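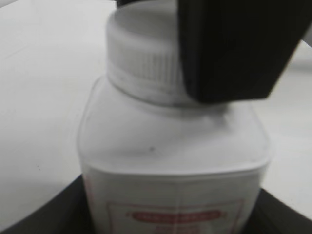 HOME & MACHINE

The laundry can wait

Mei-kuen Au has spent 12 weeks trying to get a robot to open a bottle. A white plastic one, screw cap, ridges for grip, the kind you twist off half asleep. Her record sheet at Muteo's Tuvcombe workshop lists 716 attempts.

"Grabbing the cap is fine," she says. "Then it has to turn, and the bottle would like to turn too."

Muteo hopes to sell a kitchen helper by November, for customers who presumably drink from the tap. On the Saturday I visited, the arm took seven minutes to get one lid off. Au had done five by hand while we talked — she was thirsty, and so was I.

Rival Morkach says its own machine can already load a dishwasher. I asked whether it could unload one. They are getting back to me.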